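Budgeting a first arm for a prep kitchen: sim before hardware?

tranwood_mulugeta
OK, I finally have a number to play with and I'm way too happy about it! Our small prep kitchen in Tranwood set aside $1,948 for planning this year. It won't buy an arm, I know. It's for working out which arm and which gripper to ask for in the next budget, and I'd like to spend most of it on simulation time before we sign for any metal.

My shopping list starts with the gripper, because potatoes are most of what we handle and they come in every shape going. I've been running the gripper model in a simulated kitchen, picking potatoes off a stone counter, and it's the most fun I've had with a spreadsheet open in the other window.

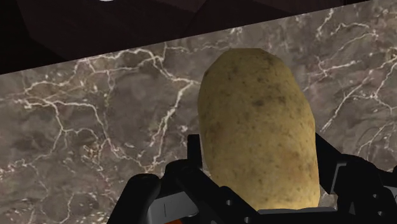
So the plan so far is $1,562 on a Biron sim license (20 seats, we'd share it with the Tonville site) and whatever's left goes to a used workstation card. Then in the fall we go to the owners with grip results for potatoes, apples and anything else round that I can get a model of. Has anyone gone this route? Did the sim numbers hold up when you priced the real thing?

estrella_fan
Love this!! We did it backwards, bought the gripper first, and found out the finger pads were a separate line on the quote. Get pads, mounting plate and cables itemized before you compare anybody's price. Also ask about spare fingers, ours wear faster than the brochure hinted.

Ernő Simon
I'd push back on the license. Why pay for 20 seats with one person running it? Take the monthly plan, and put the difference into renting a real arm for a few weeks. Peel, dirt, a damp potato: sim friction is a guess until you've measured it.

tranwood_mulugeta
Fair, but rental quotes near us are brutal, and Tonville really would use the seats. Clutter is what I want to get right first. Our counters never have only potatoes on them, so I've been setting up busier layouts with fruit and cutlery out, and checking what reach we'd need to pay for.

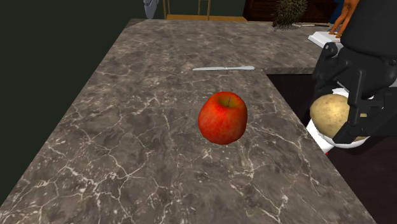 Ernő Simon again, still grumbling: reach is the one number I'd trust from sim, so fine, use it for that. But leave a line in the budget for a stand. We got our arm in April and spent 18 days waiting on a stand that wasn't on the order.

estrella_fan
Oh, the stand! Yes. Add the stand. And somebody's hours for setup, even if it's yours.

tranwood_mulugeta
Adding both tonight. I'll try the monthly plan first and see how far I get, then post the revised sheet (with the pads on their own line, thank you).

Comments

Mulugeta Adugna: Would like to see that sheet too. We're a bakery, but the stand and cable lines would be the same.

pk_lines: Disagree with Ernő about renting. Three weeks with a rental taught us how to use the rental.

biscuit44: Following!

Related threads
Used arms: what to check before you pay
Finger pads for produce, price comparison
Estrella stand kit or build your own?
Sharing a Biron license between two sites

Last updated 29 May 2025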